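Wonthorpe Community Help > Starting a Small Business > Food and Drink

Do I need a separate permit for two outside tables at a cafe?

Posted by gultport_beans, 6 Aug 2025

I'm taking over a small cafe in Gultport from the current owner. The lease covers the inside, and there is a strip of sidewalk in front where he puts out two tables in warm weather. He says he never had any paperwork for them and it was never a problem. The strip is 6 feet deep from the window to the curb. I would like to keep the tables, but I don't want to start out with a fine. Does the food license cover this, or is it separate? Also, does the landlord have any say in it? Handover is in December so I have some time.

corner_table
Just put them out. If it's two tables, nobody is going to care. My uncle did it for years.

Raneo Street Bakes
Please don't go by the answer above. In most towns the sidewalk belongs to the town, and the food license only covers the space named on it. You would usually need a sidewalk seating permit, and the one held by an old owner often does not carry over to a new one. In your case it sounds like there isn't one to carry over.

What I was asked for when I applied:

A sketch with measurements, showing the door, the curb, any poles or hydrants, and where each table goes. Mine was done by hand with a ruler and they took it.

Proof of liability insurance that names the outside area. My policy did not, and adding it cost me $100 a year.

A letter from the landlord. Mine took 30 days to sign a letter of two sentences, so ask early.

The measurement is the part I would check first. Towns want a clear walking path left over, and with a strip as narrow as yours that may rule out anything but a bench or a narrow shelf against the window. Call the permit desk and give them the depth before you pay for anything. They will normally tell you over the phone if it's hopeless.

If it is, look at what you can do inside. We gave up on outside seats at our first place and swapped the big tables for smaller ones near the window, which helped at lunch. We spent $800 on used furniture from the Mofokeng warehouse sale and most of it is still in use.

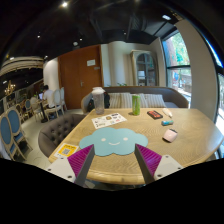 Can the old owner apply now and put the permit in my name at the handover?
Ask the permit desk before he files anything. Many towns tie the permit to the business that applied, so his would end when he closes and you would pay the fee again. It's usually simpler to apply yourself once your business is registered and you have a signed lease.

mopandbucket
Agree with the long answer. One thing to add — check whether the permit is seasonal. Ours stops for the winter and the tables have to come in every night the rest of the year, so you need somewhere to store them. We forgot about that and had chairs stacked in the hallway to the restroom until the fire inspector made us move them.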